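Flendlow Fleet Service - Progress Report, March
2 min read

Prepared for Predidel. The Toledo shop closed 315 repair orders against a plan of 366. Brake and suspension work ran on schedule - transmission jobs did not.

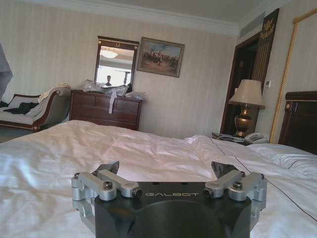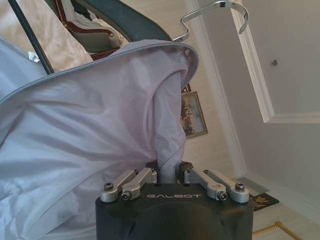
GALBOT gripper, both views.

Parts delays held 32 vehicles past the promised date. The second alignment rack at Jillthorpe is installed but not calibrated. Funds for the lift remain unspent.

Related
Jillthorpe bay layout
Toledo parts stock, February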